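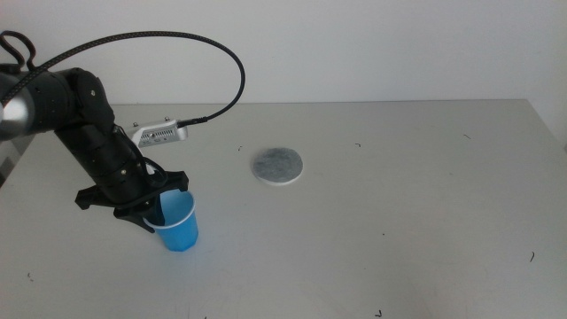
From: Kamran Mohammadi
To: equipment-planning list
Subject: Re: [equip] Second arm, or wait for the next round?

Hi everyone,

Thanks to Zuna for getting this going, and sorry it has taken me so long to sit down and write a proper answer. I started one before lunch and then got pulled into the Heltholm invoice business, which is a story for another message.

Zuna wrote:

> Before we put numbers in for March I'd like to hear from the people
> who work with the arm. My feeling is that we should ask for a second
> one now, same model, same gripper, and be done with it. Cantero says
> the price holds for 30 days from the quote. If we wait for the next
> round we'll pay more and be in line behind everybody else. Is there
> any reason to hold off? And what else has to go on the list so that
> I don't have to go back and ask for money twice?
>
> Zuna

I'm in favor of the second arm, so please don't read the rest of this as me trying to talk anyone out of it. I do think the list around it needs more thought than the arm itself. Last time we spent weeks comparing arms and one afternoon on everything else, and I would like us to go the other way this time.

First, the fingers. The quote has one set per gripper, and I'd like us to ask for 4 spare sets across both arms. The ribbed pads are what touches everything we pick up, and light plastic cups are fussy about grip. Squeeze too hard and the cup gives, too soft and it slides. When a pad starts to go smooth you chase the settings for half a day before you think to look at it (I have done this, more than once, and I blame only myself). Zutusa will sell the pads alone, without the fingers, and we should get that priced as its own line so we can compare.

Second, cables. Please, please let's budget for a spare of every cable that runs along the arm, plus proper clips and sleeving. They bend with every move the arm makes, and they are cheap next to a week of standing around. I'd also like one length longer than the one we have now. It would give the wrist a bit more room to turn when we work close to the table.
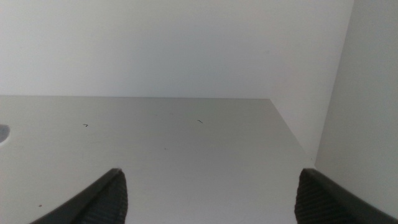
Third, the place where things get put down. So far most of our trials have been on an open table, and the shelf work is a different animal. You have a back wall and a side wall to worry about, and the fingers need room to open before they can let go. If the second arm is going to be the shelf arm, which is how I understood Zuna's plan, then I'd like money for 2 more shelf units with different depths. Plain ones are fine, nothing fancy. I would rather have two boring shelves we can drill into than one lovely one we're all afraid to scratch.

Fourth, and I know this one is dull, the small stuff. Cups, coasters, a few bowls, things to pick up and put down. We keep buying these out of pocket and forgetting to claim them. Could we have a line for it, even a tiny one? And while you're at it, lint-free cloths and a decent hand vacuum. Pale surfaces show every hair and speck, and I'd like wiping down to be something we do each morning instead of when somebody gets annoyed enough.

Fifth, training time. Cantero offers 3 days on site with a new arm. We turned that down before to save money, and I think it cost us more in the end. I'd take it, even if it means one fewer spare set of fingers.

What I would leave out for now is the extended service plan. I read it through twice and it mostly covers things we can already do ourselves. Happy to be corrected if someone has read it more closely than I have – the last section in particular made my eyes swim.

On timing, Zuna, if the price really holds for the full 30 days then we have room to get the pads and cables quoted properly and still send it all in as one request. I can write to Zutusa tomorrow and ask about the pads. Could someone else take the shelves? I am hopeless at measuring and everyone here knows it.

If I've forgotten anything, shout. I'll put the list in the shared folder this evening so people can add to it.

Warm wishes to all,
Kamran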